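Visit to the Tanoli worktop plant, Imville

Tanoli cuts and finishes worktops for kitchen fitters across the district. The works opened its doors to trade visitors in May, and our group was taken round by Kamran Abbasi, who runs the cutting hall. The tour began at 10 am in the slab store, where stone is racked upright by thickness and batch number.

Slabs are checked for cracks before cutting. Sink openings are cut with a water jet, leaving a margin at each corner for the polishing head. The saw line handles up to 40 pieces per shift. Cooling water goes to a settling tank, is filtered and returns to the saws; the sludge is pressed into cakes and taken away in skips.
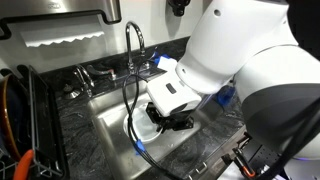

Sealing is done in a separate room held at 18 degrees. Two coats are applied, with 4 hours between them. Sobia Magsi, who handles quality, said most returned pieces have chipped edges from transport, and that faults in the seal are rare. The firm has changed to deeper foam corners, supplied by Cukico, and now carries the pieces on edge.

The showroom was the weakest part of the visit. Labels gave the colour name but no thickness or price band, and the Uto range was missing altogether. Samples measuring 200 mm square can be ordered at the front desk. Parking is behind the slab store, and safety shoes are needed in the cutting hall.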